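Plumholm Floral Packing – Joint Works Meeting
Minutes, 10 September 2022

1. Cell 2 output
August total was 2,487 stems sorted. Hand rework stood at some 28 per shift. Minutes of the last meeting agreed.

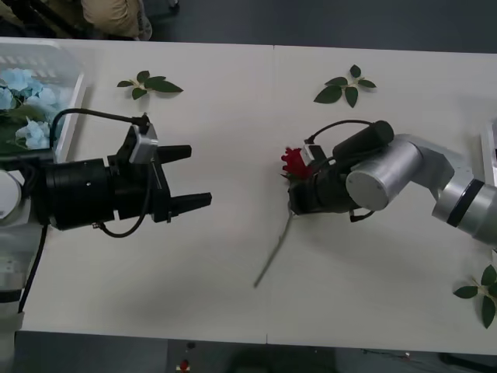
Staffing on Cell 2 stays at one operator per shift. The second post moves to the Meltcombe line with no change in pay grade. Grip force on the right arm is to be set for a single rose stem, as now held, and checked at each changeover. Leaf sprigs left on the table are cleared by the operator – arms stopped first.

2. Red button
Access to be kept clear on the near side. Relief cover must know the restart steps before taking a shift.

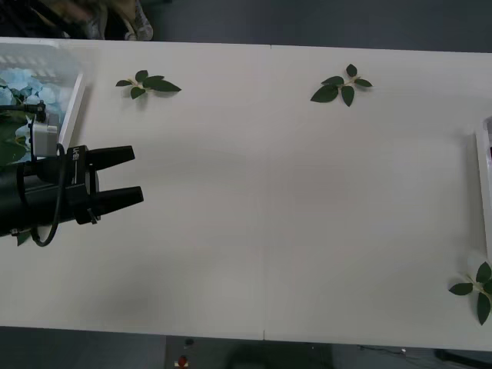

Agarwal asked whether operators would still be graded as florists once most of the day was spent watching arms. Management to reply in writing. Training hours count as paid time.

3. Baskets
Rirkton slotted baskets remain in use. Wrist camera view to be checked with roses in the basket.

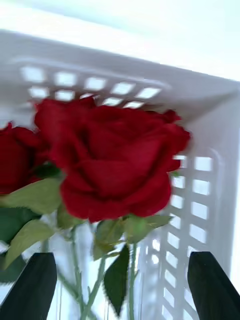 ACTIONS

Changeover sheet to be revised. Grading reply to be posted on the board. Next trial batch: 100 stems.

Shares: 28 | Comments: 2

packer_nights: Does the paid training cover agency staff?

Stemline: Item 2 needs a date against it.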